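Keep the Repair Desk Open

By Jarrah Ormsby
Monday, November 15, 2021

The Paewai library wants to close its repair desk in the new year and put a second row of computers where the bench is. I think this is a mistake, and I say so as someone who uses the computers more than the bench.

The desk costs the library 3000 dollars a year. Most of that goes on glue, thread, fuses, lamp cord and the insurance. The people who sit behind it are paid for their regular library hours and do the mending on Saturday mornings as part of the shift. Last year they took in 600 items and gave most of them back in working order. I don't know of another line in the budget that does as much for as little.

The argument against it is that things are cheap now. A toaster costs less than a tank of gas, so why spend a morning on one? I understand that. I have thrown out a toaster myself. But the price on the shelf leaves out the trip to the store, the packaging, and the fee the town pays to bury the old one. It also leaves out the fact that the new one may not last as long. My mother's Dretari mixer ran for 42 years on one change of brushes. I am on my third since she gave it up.

Worn is not the same as broken

We have gotten used to reading wear as failure. A scuffed case or a faded patch makes people reach for the trash bag before they have checked whether the thing still does its job. Brown surfaces go blotchy with age, and I have come to like them that way. A shine in one place and a dull spot in another don't stop a thing from being used.
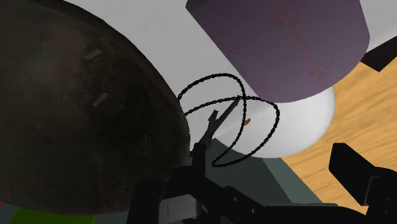
What the desk teaches

Huia Maihi ran the desk for its first two years, and her rule was that you had to stay and watch. You could not drop off a lamp and pick it up at noon. I found this annoying the first time. By the second visit I was holding the screwdriver, and I have rewired two lamps at home since then.

That kind of knowledge used to come from parents or from shop class. The high school on Plekness Road dropped shop, and plenty of parents never learned it either. Computers are useful, but the library already has a row of them, and there are free seats most afternoons.

The council has received 181 letters about the plan. I would ask the members to read them before the vote, and to come by on a Saturday morning. Bring something that rattles.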